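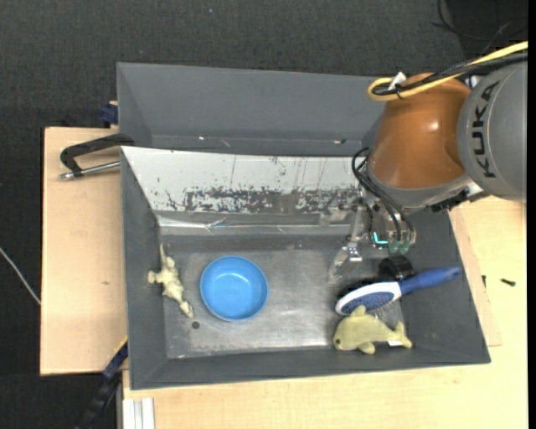
Workshop Tips: Setting Up a Bin for a Picking Arm

These notes cover the bin end of a bin-picking build, for members of the Maurya shared workshop and for anyone doing the same in a garage. Mounting the arm and wiring the controller are on separate pages.

Choosing the bin

Sloped walls are worth the lost floor area. Objects that land near the edge slide back toward the middle, and a finger coming down beside a wall has room to open. With vertical walls, plan on a dead strip along every side as wide as one open finger.

Leave the floor one plain color if possible. Bare metal works but throws reflections, and a depth camera will report holes where the glare is. A scuffed floor gives fewer of these than a polished one. Do not buff it.

Holding it down

A bin that moves 10 mm during a run invalidates the calibration. Clamp it to a board, then clamp the board to the bench. Two clamps at opposite corners hold better than two on one side. Turn the handles outward, away from the arm's path, and jog the arm through its full working area at low speed before the first automatic run.

Check the clamps every 20 cycles for the first session. If they have not loosened by then, once per session is enough.

Patching worn panels

The back panel takes most of the scraping. Paint chips there, and the flakes end up on the fingertips. Clear film over a worn line is a fair short-term repair:

Wipe the panel with alcohol and let it dry.
Cut the film 20 mm longer than the damage at each end.
Press from the center outward with a plastic card.
Replace it when an edge lifts. A lifted edge will catch a fingertip.

Air lines and cables

Leave a loop at the wrist large enough for the full rotation of the last joint. Test by turning the joint to both limits by hand jog while someone watches the loop. Tie the bundle at the loop, never at the gripper itself, and trim the tie tails - a long tail will snag on the bin rim sooner or later.

Mark one side of the gripper with bright tape. After a tool change it shows at once whether the gripper went back on the right way round.

Picking test objects

Household items are cheap and cover most failure cases. Use at least one of each:

Soft: a plush toy. It compresses, so set the closing force low and the stroke long.
Hollow: a plastic bowl. Grip the rim with one finger inside.
Long: a hairbrush. Approach across the handle, near the balance point.
Round: a roll of tape. Lying flat it is easy, on edge it rolls.

Put a few items against each other and leave others alone. A layout with everything spread out says little about the planner. Ruoxi Long's log for the Keltier build lists 633 attempts, and 149 of the failures were on items touching a neighbor or a wall.

Before leaving

Park the arm clear of the bin, shut off the air, and sweep the bench for stray screws. Spare fingertips are in the drawer marked Grokum.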